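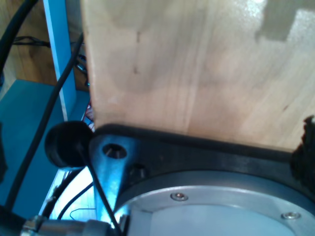

Photo: Ayanda Modise

News > Workshop > November
Search this site Go

Birch is back on the rack!

We have 13 fresh boards in, all pale and fine-grained, and they plane like a dream. Matvii Ostapchuk made a little bread box from the first one and now everybody wants to make a bread box (me too - I've already drawn mine twice).

If you've only worked with pine, do come and try some. Cut slowly, go easy with the stain and save your offcuts for the Plillow toy drive. Sign-up sheet is by the door, evening bench opens at six.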